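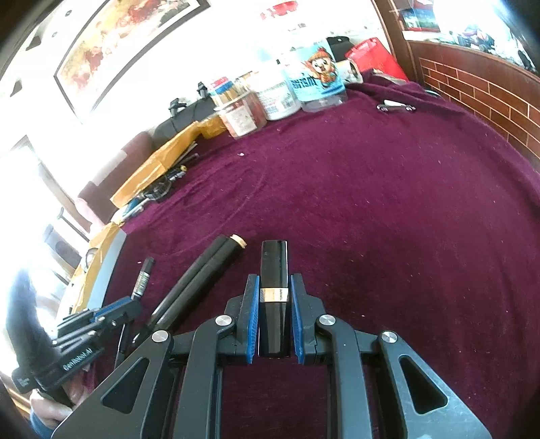

Costume Maker, Part Time (Plukent Theatre Workshop)

Closing date for applications: 21 Sep 2021

Plukent Theatre Workshop makes and hires costumes for schools, amateur companies and small touring shows. We work out of the old Egger building in Vandutthorpe, one street back from the station. We are looking for a costume maker to join us on a fixed contract until the end of March, with the chance of more work after that if hire bookings hold up.

The hire store has 3193 pieces in it. A good part of the job is keeping those pieces fit to go out, so please don't apply if you only want to make new work. Hems come down, zips fail and linings wear through under the arms. Expect to spend more than half your week on repairs and alterations.

What you'll be doing

Repairing and altering hire stock between bookings
Cutting and sewing new costumes from our patterns, and from a designer's drawings when we have a commission
Taking measurements and doing fittings, mostly with adults, sometimes with school groups
Labelling finished pieces and entering them in the stock book
Helping to pack and check orders before they leave the building

The main commission this season is a period play for the Dridlow Players. It has a cast of 12 and nearly everyone changes at least once. The cutting has been started and you would take over part of the sewing.

What we need from you

You should be able to use an industrial lockstitch machine and an overlocker without supervision. We also need neat hand sewing and some experience with difficult fabrics such as velvet, satin and chiffon. You must be able to read a commercial pattern and change it to fit a real person. Formal training is welcome but we will look at anyone who can show us good work.

It would help if you have done millinery, dyeing or corset making. A driver's licence is useful for deliveries to Dridlow but you can do the job without one.

Hours and pay

The job is 24 hours a week over three days. We can be flexible about which days, except in the fortnight before a show opens, when we need you at the workshop for fittings. Evening work is paid at a higher rate and agreed with you first. The hourly rate depends on experience and we will tell you what it is before the interview.

The workroom is on the first floor and there is no lift. If this is a problem, talk to us, as some of the work can be done in the ground floor store. There is bike parking in the yard. Bus 57 stops at the corner.

How to apply

Send a short letter and a résumé, with photos of up to six things you have made or altered. Tell us which parts you did yourself if it was shared work. You can post your application or leave it at the hire counter during opening hours.

Shortlisted people will be asked in for a paid trial of two hours at the bench, followed by a short talk with the workroom manager. Bring your own shears and thimble if you have them. We will supply everything else.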